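Last updated: 2021-03-01

Speaker notes: Folding shirts, what our club project covers

Opening

Introduce yourself and the club. Hollcombe Robotics Club, 16 members, second year of this project. Kenneth Dow runs the sessions and will take the harder questions at the end.

Say up front that the talk runs 30 minutes with questions. People can stop me if a word is not clear.

The project is called Neromano. The goal is to collect enough good examples of a person folding clothes with hand-held grippers that a small arm can learn part of the job later. We are still on the collecting side. I will not be showing a robot folding anything today, so please do not wait for it.

Why clothes

A block has one shape. You learn where to pinch it and you are done. A shirt has a different shape every time you put it down. Pull one sleeve and the hem moves too. Members who had done well with blocks in the fall had to start over.

We also picked clothes because everyone has them at home. The club room has one table and it is shared with the chess people, so a lot of our recording is done in bedrooms and living rooms. That is good for the data. Every home has its own bed, light and furniture.

Mention that we allow T-shirts, towels and pillowcases. No socks this year. No buttons or zippers.

The starting layout

Each run starts with the garment spread flat, front up. The collar points away from the person and the hem is at the near edge of the bed. We do not smooth it all the way. The light green shirt on this slide is a fair start: the top half is mostly smooth and there are long diagonal creases toward the hem. Members ask if they should flatten those first. The answer is no, leave them.

Point out the blue pads on either side of the shirt. They are ridged. That is the part of the gripper that touches cloth, and it is the part I want people to watch when we get to handling.
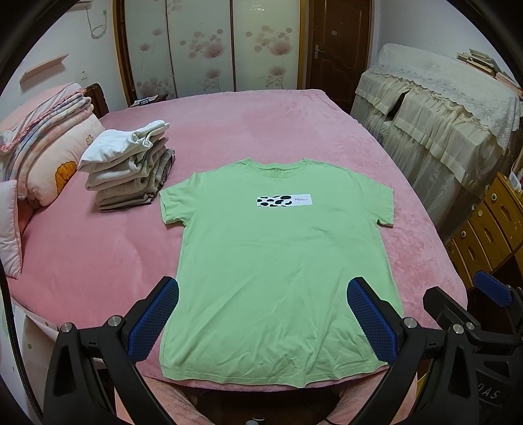 Handling the grippers

Pass the spare gripper around the room now. Ask people to keep fingers out of the pivots.

Main points to make:

- Close slowly. If you snap the fingers shut you push the cloth away before the pads meet.
- Pinch a single layer for the first fold. After that you will be picking up two or more and you need a wider bite.
- Keep the camera on the work. If you turn your wrist to look at something else, the recording looks at it too.
- Let go completely before you move off. A pad that drags will undo the fold.
- Keep cables behind you or to the side.

Plush blankets get their own warning. The pads will pick up the nap along with the shirt, and then the blanket comes up in a ridge. We lost a whole afternoon to this in May. Come in from the side at a low angle and it happens less.

If someone asks about pad wear: we check them every session and change them when the ridges go smooth. Aitken Hardware gives us a discount on screws and tape but not on pads.

The fold itself

We teach one fold. Left side in, right side in, then bottom to top, then once more if the garment is long. There are other ways and some are faster. We hold everyone to the same one so the recordings can be compared.

Demonstrate on the table with a club shirt. Go slower than feels natural. Talk through each pinch.

Common mistake: folding the second side over too far, so the bundle ends up wider at one end. Let a volunteer try it and fix it in front of everyone.

What we accept as finished

A run ends when the garment is a rectangular bundle and the grippers have let go. It does not need to look like a store shelf. On the next slide the green fabric is folded lengthwise on the bed, with the layers showing along the right edge. I would pass that one. Uneven layers are fine as long as the outline is a rectangle.

A run is thrown out if a bare hand touches the cloth, or if the garment leaves the camera view for more than 4 seconds.
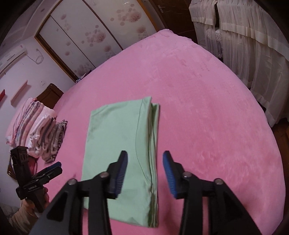
Numbers and schedule

Our target is 500 accepted runs by the end of May. Members log their own runs on the sheet by the door and Kenneth reviews them. Please write down the rejected ones as well. We want to know what went wrong.

New members should sit with someone for two sessions before recording alone.

Questions

Likely ones: cost of the grippers (ask Kenneth), whether left-handed people can do this (yes), and whether parents need to sign for home recording (yes, form is at the back table).

Collect the spare gripper before people leave.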